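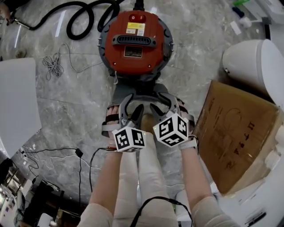 tile floor, two grippers, one vacuum. thread on the tracking software below

1/
OK so a few people asked what changed in the pose pipeline since June. Quick thread, typing this between runs, forgive the mess.

2/
Setup: hand-held grippers, a marker cube on each one, head camera looking down. Head cam sees the cubes, we solve for cube pose, cube pose gives us the gripper tip. Wrist camera on each gripper does its own thing. Then it all has to agree on what time it is. That last part ate my autumn.

3/
Old solver took each marker face on its own and averaged. Bad idea. When you see one face nearly head-on the pose flips between two answers and the average lands in the middle, where no gripper has ever been. Looked like the hand was shivering.

4/
New one treats the cube as one rigid thing. All the corners from all the visible faces go into a single solve. Two faces in view and the flip is gone. One face in view and we still get it sometimes, so we keep both candidates and let the motion prior pick.

5/
Motion prior is dumb on purpose. Constant velocity, big noise. Suqin Cai wanted a proper learned model, I wanted to go home. We'll revisit.

6/
Bathroom stuff is nasty for this btw. Patterned tile gives the feature tracker loads of corners, great, except they repeat, so loop closure gets very confident about the wrong tile. We now reject any match that moves the map more than 5 cm in one step. Crude. Works for now.

7/
Also white on white. Toilets, walls, cabinets, all the same shade of nothing to a corner detector. If the head turns toward the wall and stays there the map starts to slide. Fix is just weighting the IMU more when the feature count drops. Traian Pîrvu had this written in a branch for months and never merged it. Traian. please.

8/
Time sync. Head cam and wrist cams run on separate clocks. We were lining them up once at the start of a session and trusting it. By the end of a long one the drift was 21 ms, which sounds like nothing until you're teaching a policy when to close the jaws.

9/
Now we re-estimate the offset all the way through. Take angular speed from the cube track, angular speed from the wrist gyro, slide one over the other till they match. Needs the person to wiggle a bit. People wiggle plenty.

10/
One gotcha – if both hands move together, like lifting something big, left and right signals look nearly the same and a swapped cube ID goes right through the check. Caught it because Despina Stoica replayed a clip and the arms were crossed. Added an ID check against the last known side. Should of had it from day one.

11/
Tooling! The replay viewer is called Drindbridge and it finally scrubs backwards. You load a session, get the head view, both wrist views, the gripper tracks in 3D and a bar underneath that goes red wherever the solve is unhappy. I live in that red bar.

12/
What the wrist views are good for: everything close. What they're bad for: knowing where they are. Hand tips back and suddenly half the view is ceiling and lights and the exposure goes down with it. Masking the gripper body out before feature tracking helped more than any of the clever stuff. It's fixed to the camera, it never moves in the picture, so the tracker reads it as proof you're standing still.

13/
The mask is hand drawn, one per gripper. Lenuța Ardeleanu is making it automatic – anything that doesn't change over a whole session is probably us. Early version masked out part of a wall as well. Getting there.

14/
People in the background: also a problem. Somebody walks behind and their trousers have very nice trackable corners. Running a person segmenter now and dropping those points. Slow, so it goes in the overnight job. Live view just lives with it.
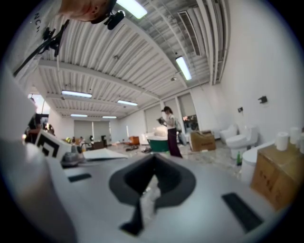 15/
Things still broken, in no order.
Shiny tile puts a second faint copy of the marker under the real one when the hand is low. Detector picks it up now and then. It's mirrored so the ID should fail, mostly does.
Hoses and cables crossing in front of a cube. Partial corners get refined onto the cable edge. Want a per-corner confidence, don't have one.
The exporter writes gripper width in mm in one place and meters in another. Yes I know.

16/
Planning side, since Meralness folks asked: no, we don't replan from these tracks yet. Right now they're training data and thats it. The controller downstream wants smooth velocities and our smoother still rounds off contact. You lose the little stop when the fingers touch. That stop is the whole point.

17/
Trying 2 smoothers side by side this week. One on the full track, one that cuts the track at contact and smooths each piece alone. Second one looks better in the viewer, haven't trained on it, so don't quote me.

18/
Code for the cube solver and the clock matcher goes up once Ovidiu Surdu is done reviewing. The mask thing later. Config files will have our paths in them, just change them.

19/
Replies open, will be slow. Next run is up.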